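ロボットの手をためしてみよう 「つかむ」練習キット

みなさんは、ホチキスのはりが切れたとき、どうしますか。ふたを開けて、新しいはりを入れて、また閉じますね。人間ならすぐにできますが、ロボットにとってはとてもむずかしい仕事です。

ダクリー社の「ズンディッツ」は、ロボットに手の動きを教えるための道具です。人が手に持って使います。先には2本の指があり、物をはさむことができます。人がこの道具で仕事をすると、その動きが記録され、ロボットのお手本になります。

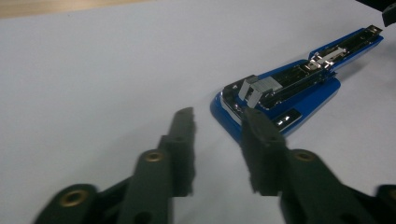
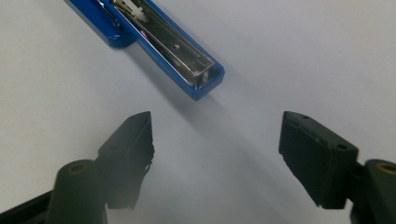 どちらも、青いホチキスと道具の2本の指

マルドナド、2018年10月31日

ホチキスは、練習の相手にぴったりです。金属のところはぴかぴか光るので、カメラには形がわかりにくくなります。はりは細く、強くはさむと曲がります。向きが少しちがうだけで、うまくつかめません。

指の先には黒っぽいパッドがついています。パッドは使っているうちにすりへるので、ときどき取りかえます。取りかえ用のパッドは、10こ入りのふくろで売られています。

記録は、1回ではたりません。ズンディッツの説明書には、一つの仕事につき500回のお手本を集めましょう、と書いてあります。置き場所や向きを変えながら、何度もくりかえします。

この道具を9月から使っているファラ・チョアさんに、感想を聞きました。
「持ち手は大人の手に合わせてあるので、子どもには少し大きいです。指の開き閉じは軽くて、すぐになれました。長く持っていると、うでがつかれます。」

よいところは、ロボットがなくてもお手本を集められることです。こまるところは、記録を見直すのに時間がかかることです。

ことばの説明
グリッパー：物をはさんでつかむ、ロボットの手の部分。
パッド：指の先につける、すべり止めの部品。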